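3.2 Wall color and evening comfort

The survey in Drusatari covered 212 rooms, of which 200 gave complete answers.

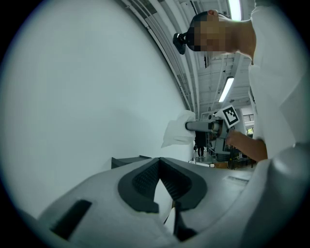 Residents judged comfort mostly by the brightness of the walls. Dark walls were called restful, but only in large rooms. A smooth white wall, like the one in Figure 3, was preferred in small rooms - also by older residents.

Figure 3. Pale wall surface and crumpled white tissue, Batent building.

The second question was about lamps. Most residents used one lamp after dinner.
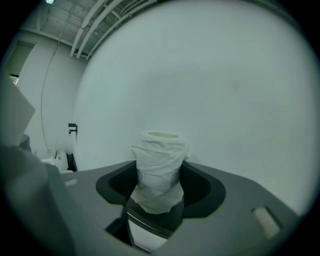
In December many of them added a second lamp near the table.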